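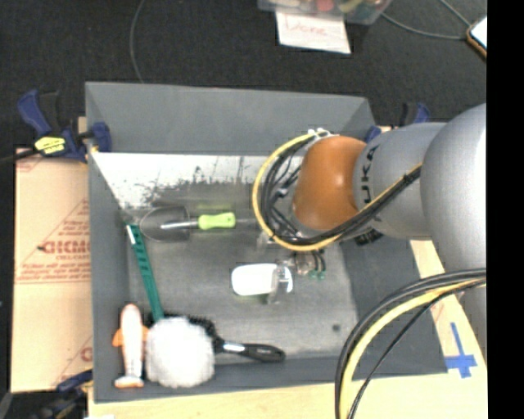
Hashini Khan

Re: Proposed change to reserve shelf loan periods, Wencombe Public Library

Members of this board are invited to comment on the draft loan policy before it goes to the trustees in June. The principal change concerns the reserve shelf. At present a requested item is held for 14 days after the notice is sent. The draft shortens that period to four days. Last year 2,366 requested items were never collected, and each of them stood on the shelf for the full two weeks while other patrons waited. Comments should address the hold period only. Fines and renewals will be taken up separately.

Ignacio Rosenthal wrote:

I support a shorter period in principle, but four days is too short for the branch at Tirnarness. That branch is closed on two consecutive days every week. A patron whose notice arrives on the evening before the closure would have two days left in which to collect the item. The draft does not state whether closed days are counted. I ask that the wording be amended to "four days on which the pickup branch is open to the public."

Siamak Bagheri wrote:

I do not agree that the period should be shortened at all. The figure given for uncollected items has been presented without the total number of requests, and without it no reader can judge whether the problem is large or small. I would also like to know how many of those items had another patron waiting. A local history pamphlet that sits on the reserve shelf for two weeks harms no one if there is no second request.

Hashini Khan

The total will be added to the draft. I do not have the number of items with a waiting list at hand and have requested it from the circulation desk.

With regard to Mr. Rosenthal's question, closed days are counted under the present rule and would be counted under the draft as written. His wording has been forwarded.

Violeta Villalba wrote:

Mr. Bagheri's second point seems to me the important one. Would it be possible to apply two periods? An item with a waiting list could be held for the shorter time and all other items for the present 14 days. The Bepari county system has worked this way for several years, and I held a card there before moving. The notice stated the last day of pickup in large type and I do not recall any confusion.

Ignacio Rosenthal wrote:

Two periods would be acceptable to me, provided that the date on the notice is binding. If a second patron places a request after my notice has been sent, my date should not move forward.

Jomar Abella wrote:

I work at the main desk, although I am writing here as a patron. Two periods would mean two sections of shelving or two colors of slip, and the reserve shelf is already full by the middle of most weeks. Staff would have to check both. A single period of seven days would be easier to run and easier to explain over the telephone.

I would add that many uncollected items belong to patrons whose e-mail address is out of date. Shortening the period does nothing for them -- they never learn that the item has arrived.

Siamak Bagheri wrote:

That is a matter for the software. Weketov already prints the pickup date on each slip, and the slips can be filed by date whatever the length of the hold. I see no need for a second section.

Jomar Abella wrote:

The slips are filed by patron surname. Filing by date was tried and was given up, as the desk could not find an item quickly when the patron did not have the notice in hand.

Siamak Bagheri wrote:

I was not aware of that and withdraw the remark about filing. I maintain my objection to four days.

Violeta Villalba wrote:

Could the draft include a provision for extension on request? One telephone call, one extension, no reason required. Patrons who travel for work would be covered under any of the periods proposed here.

Hashini Khan

An extension on request is already permitted, at the discretion of the desk, but it does not appear in the printed policy. I will propose that it be written in.

The trustees will receive three options: four open days, seven calendar days, and two periods according to whether another patron is waiting. Members who wish to have a written statement attached should send it to the library office. Statements may not exceed 2,000 words.

Ignacio Rosenthal wrote:

Please record my preference as the first option with the amended wording. I will send a short statement on the Tirnarness hours.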